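# Painter's tape on tabletops: questions we keep getting

Blue tape on a pale gray top.

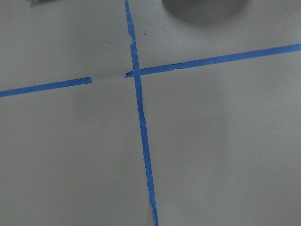

One reader wrote in to say that tape is a waste of time, that a pencil line and a good eraser do the same job on any matte top, and that we only like it because Naylor sells it. Fair enough on the eraser. Pencil does come off most tops. On a matte gray one it also smears, and you end up scrubbing a shiny patch into the finish. We'd still take tape, with the reservations below.

## Do I really need the "delicate surface" kind?

Probably not. We put the Fleron delicate roll and the plain Fleron roll side by side on the same sealed top and couldn't find a difference after a week. On fresh paint the gentler one may be worth the extra money. On a cured tabletop I have yet to see a case for it.

## The package says it's safe for 60 days or more. Is it?

I wouldn't bet a table on it. Those claims assume a cool room and no sun. We left strips on a Clerkano top by a south window in July and another set on the same model in December. The summer set left a faint gummy edge. The winter set peeled clean. Pull it when you're done with it.

## Can I tear it by hand?

Yes, if you only need to see where things go. Torn edges wander and the ends go ragged. For dividing a work surface into areas, who cares. If you plan to measure from the tape, cut the ends with a knife on a scrap board (never on the table) and decide which side of the strip counts as the line. Write that down somewhere. People skip this and then argue over a tape's width.

## How do I get a straight line?

Mark both ends first, then pull the tape tight between the marks and lower it. Pressing it down a few inches at a time is how strips end up leaning. The Poretetti tape guide is supposed to fix this. Ours rode up over its own tape at every overlap, so we went back to a yardstick.

## Does a cross have to be one unbroken strip each way?

No. Two shorter pieces are fine for the crossing line. They just won't line up by themselves, so lay a straightedge across both before you press the second one down. Where strips overlap you get a small ridge, and a sheet of paper or a thin box will catch on it.

## What spacing should I use?

Whatever fits your things. We've been asked for a "standard grid" and I don't believe there is one. On our bench, 585 mm deep, we measured 300 mm from the front edge and ran the long line there. Someone with smaller trays might want 200.

## What takes off the residue?

Try warm water with a drop of dish soap, then a second piece of tape dabbed over the spot. Citrus cleaners work, but they can dull a matte finish, and the label won't tell you which ones. Test underneath the top first.

## Will you be testing other colors?

Only if somebody can explain what color has to do with it. Blue shows up well on gray. On a blue top, buy green.

Last updated 2022-07-21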